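Support > Vallon Dual-Arm Kit > Tutorials > Floor Litter Pickup

Search tutorials Go

Setting up the litter pickup routine in a furnished room

This tutorial covers the Vallon dual-arm kit with the Tultetti task package, version 2. It assumes both arms are mounted, powered and calibrated.

1. Place the base facing the open carpet, with the wastebasket next to the left gripper. Use a round, open-top basket. The package stores the rim as a circle and does not accept square bins.

2. Open Rooms > New and mark the furniture as keep-out areas. Include the full curve of any rounded bed base. Set the clearance to 100 mm.

3. Set the pickup zone to floor only. Items on a sofa seat or nightstand are then left alone.

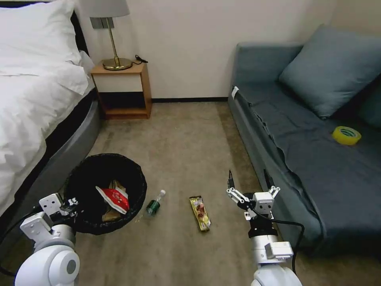 Can the kit run with only one arm attached?
One-arm operation is supported in the Tultetti package, but the reach map must be rebuilt and the handoff step turned off.

4. Run Scan. Each item found is listed with a class and a grasp angle. Bottles lying on their side are gripped across the body. Flat wrappers are gripped at the nearest raised edge.

5. Delete any entry you do not want picked up, then save the list. A saved list holds up to 132 items.

6. Select Approach Only and press Start. The arm moves to a point above the first item, opens the fingers and holds. Check that the fingers line up with the item and that the cable loop at the wrist is free to move. If the alignment is off, adjust the grasp angle and repeat.

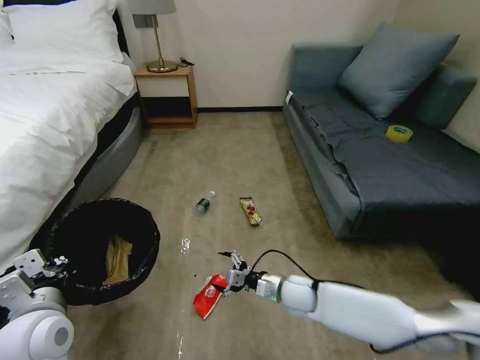

Right gripper open over a red snack package, with the bottle and second wrapper farther back on the carpet.

7. Select Full Cycle and press Start. Keep people and pets out of reach of both arms.

If the run stops with code 354, the gripper closed without detecting an item. Clear the code, rescan and restart from step 5. Vogler finger pads need the soft-grip setting. Arent pads use the default.

Contact support | Copyright Vallon | Back to top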